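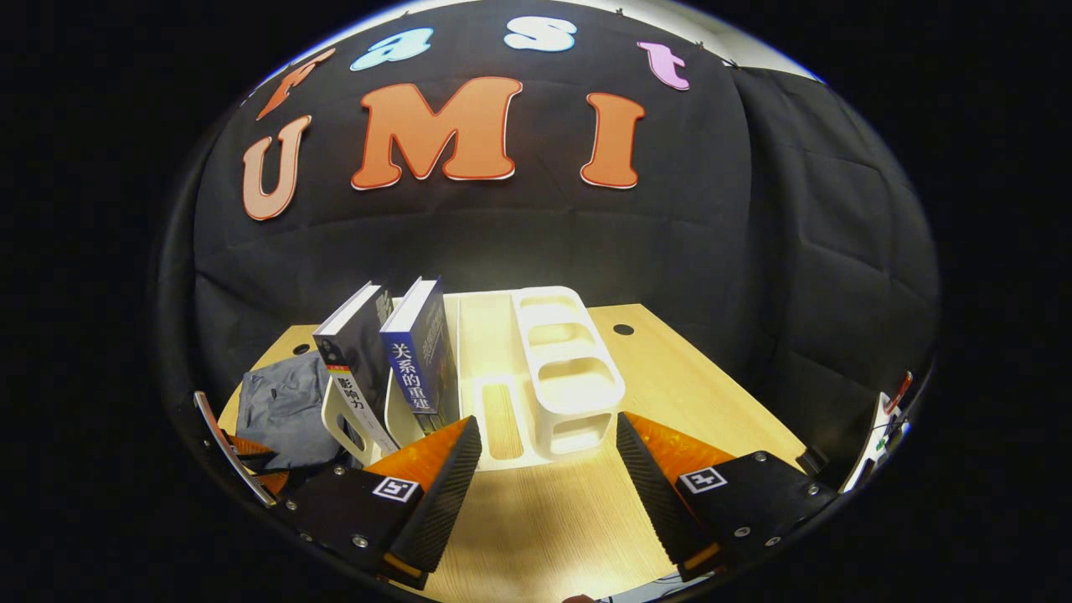 Desk organiser

A desk organiser is a small holder kept on a table or desk to store books, pens, paper and other things in daily use. Many are made of plastic, often white, and join several parts on one flat base. A common layout has a curved stand that keeps a few books upright and a tiered caddy with open compartments – one above the other – for smaller items. Some bases also have a long slot at the front.

Types

The Plendska pattern, sold in Stulstead from a list of 417 household goods, holds 2 books in its stand. Larger models are meant for shared desks and may take magazines or folders.

See also: Bookend; Pen holder; Letter rack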